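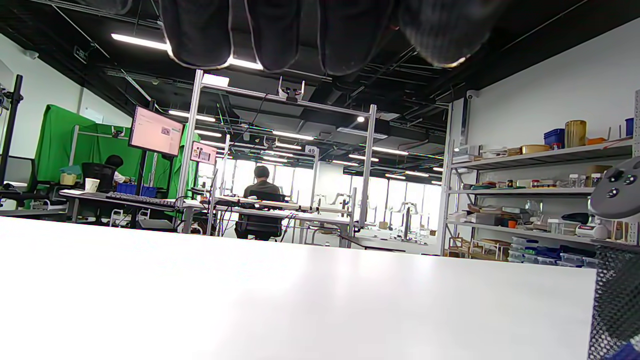
I spent most of February with a hand-held gripper strapped to one hand and a glove on the other, and I'm less convinced than I was in January. Drevalance sent us two of their units to compare against the Oksanen we already had. The pitch was that you could collect twice the usable grasps in an afternoon with no arm in the loop. I've heard that pitch before, usually from somebody with a discount code.

First the good part, so I don't get emails. The Drevalance is lighter than the Oksanen. The trigger has a real stop at the end of its travel, where the Oksanen goes mushy and leaves you guessing how closed you are. Pairing took a couple of minutes. My wrist didn't hurt until after lunch.

Now the numbers. We recorded 1087 grasps with the Drevalance and 911 with the Oksanen, same objects, same people, same tables. If you stop there, it's a win, and the sales deck stops there. But 104 of the Drevalance grasps had to be thrown out for tracking jumps. Take those away and the lead gets a lot smaller. I'd also had more practice by the time we got to the Drevalance, so I wouldn't bet money on what's left.

The tracking is my main complaint. Both units work out where they are from the onboard camera, and both hate a plain white table. Give them a bare glossy surface with ceiling lights bouncing off it and the pose starts to wander. Drevalance support told me to "add visual texture to the workspace." Fine, I taped down some printed paper and it helped. I'd like to know why I'm decorating furniture for a product that is supposed to work anywhere.

Then there are the buttons. They're small, and they're black on dark gray. Try finding the right one by feel in a knit glove. I ended up taking the glove off between takes, putting it back on, and losing whatever time the lighter body had saved me.

Pascal Seidel, who ran the other half of the sessions, disagrees with nearly all of this. He thinks the jumps are a firmware problem and will be gone by summer. He may be right. He also said that about the Betow controller, and that one is in a drawer.

The question I can't answer yet is whether any of it carries over to a real arm. We trained one small policy on 500 of the cleaned grasps and ran it on the bench arm. It picked up the easy things. It was bad at anything with a handle, and it had a habit of closing early, a habit I recognize from my own hand. Maybe that's the data, maybe it's me. The write-up from the Clustthorpe people claims much better results, but they don't say how many takes they dropped, and I've asked twice.

For now we're keeping one Drevalance and sending the other one back. The Oksanen stays on the charger. I'll run the mug set again with the paper taped down and the same person on both units, which is how we should have done it the first time.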